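Otora hand-held grippers, set of 2
Reviewed by Osvaldo Guerra, Gresholm

The sales pitch says your people "teach" the robot by doing the job with these in their hands. We put our front desk staff on them for 7 weeks. The job is dull: wallet on the tray, keys on the rack, take them off, start again.

Tracking seems fine and the fingers close cleanly. The cables are a pain. They loop past your forearms all shift, and by 3 p.m. people are asking to swap out. Mulcahy's handles felt lighter to me, though I only had those for a morning.
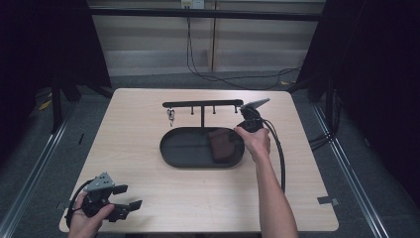 Keychain on the rack, wallet in the tray, one gripper in each hand.

My bigger gripe is what the work turns into. A clerk who used to talk to visitors now repeats one motion 221 times, and no one at Otora could tell me what she does once the robot has learned it. Our manager calls it upskilling. Her pay hasn't moved.

Good build, thin manual, two stars from me. I'd want a straight answer on jobs before ordering more.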